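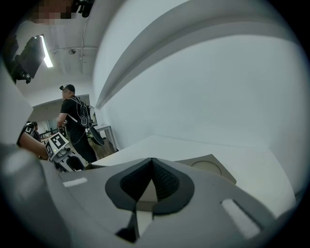 Handheld Capture Kits

Floltdale H2 Handheld Gripper Kit

The H2 is a gripper that a person holds and moves by hand, so your team can record manipulation work at a normal table and use it later to train a robot arm. It is sold by Jernport as a single unit or as a pair. Most customers take the pair, and several people can work at the same table when they have more than one set.

What you receive

Two handheld grippers with gray housing
Two marker boxes, already printed
Hook-and-loop pads, one spare sheet
Two charging cables and one wall charger
Carry case with foam
Printed quick guide (English only, the Spanish guide comes in November)

How it works in daily use

Each gripper has its own camera that looks over the housing and toward the object. The operator closes the fingers with the trigger, and the opening width is saved together with the video. You do not need a computer on the table during recording. Files stay on the internal card until you connect the cable, and then the Ifans desktop program copies them and sorts them by session.

The marker boxes sit on top, where the other cameras in the room can find them. Please keep them clean. A fingerprint is no problem, but tape or a scratch over the black pattern can make the tracking jump — we see this in many support messages.
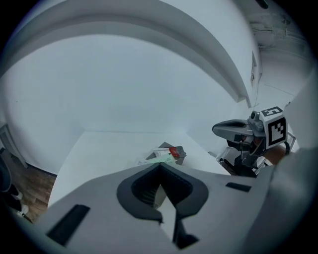 Table work with small items: a dark gray box, a white packet with a red end and a pale green flat packet.

Small flat things are the most difficult for every gripper of this type, and also for ours. Thin paper packets lying flat need some practice. Mared Rosser from our training desk recommends to begin with boxes, and to go to flat packets when the operator can close the fingers without looking at the hand.

Technical data

Recording time on one charge: 3 hours
Internal storage: 3000 short episodes
Warranty: 11 months, can be extended at purchase
Order number, pair: 2539
Works with: Ifans desktop program, Kerberg arm adapter (sold separately)

Questions we receive often

The left and right grippers are the same and you can exchange them. After an exchange you must do the calibration again, which takes 8 minutes with the printed sheet.

The kit is made for indoor use. The wide lens accepts normal ceiling light, but direct sun on the table gives bad results.

Spare fingers are available in gray. We do not offer other colors at this moment.

Ordering and delivery

Orders that arrive before noon on Thursday leave our warehouse the same week. For schools and for orders of more than four pairs, please write to Wyn Yorath through the contact form and tell him the delivery country, so he can calculate the shipping — the price in the shopping cart is only correct for single kits.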